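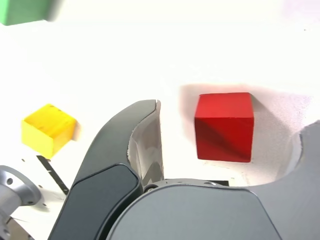

*Cube rouge, cube jaune, table blanche.*

**1/6** Petit fil du soir sur un sujet qui m'occupe depuis des semaines : choisir une couleur pour le couloir. Je pensais régler ça en une après-midi, j'étais pleine d'optimisme (et de café), et me voilà avec 30 échantillons scotchés partout, jusque sur la porte des toilettes !

**2/6** Au départ je voulais un rouge franc. J'ai pris un pot d'essai chez Grodberg, une teinte qui s'appelle Arnau, superbe sur le nuancier. Sur le mur, le soir, avec notre ampoule bien jaune, ça tirait vers la brique. Le matin, c'était presque framboise. J'ai aimé les deux, ce qui ne m'a pas avancée du tout.

**3/6** Et puis le rouge déteint sur ses voisins : regardez le blanc autour du cube, il rosit un peu. Dans un couloir étroit, c'est le plafond qui prend, et les joues des invités aussi. Ma sœur trouve que ça donne bonne mine.

**4/6** Pour l'ampoule, j'ai essayé du 3000 kelvins, qui me va très bien. Si vous testez des teintes, changez d'abord l'éclairage et peignez ensuite, moi j'ai fait l'inverse et j'ai dû refaire 3 grands carrés.

**5/6** Côté jaune, j'avais repéré le Baloyi, doux, un peu beurre. Très joli dans la cuisine, mais dans le couloir, sans fenêtre, il devenait verdâtre vers la plinthe. Je le garde pour l'intérieur du placard, comme ça j'aurai ma petite surprise en prenant mon manteau.

**6/6** Donc ce sera Arnau sur le mur du fond et un blanc cassé ailleurs. Si quelqu'un a déjà lessivé du mat foncé sans laisser de traces, je prends tous les conseils, même les longs, surtout les longs !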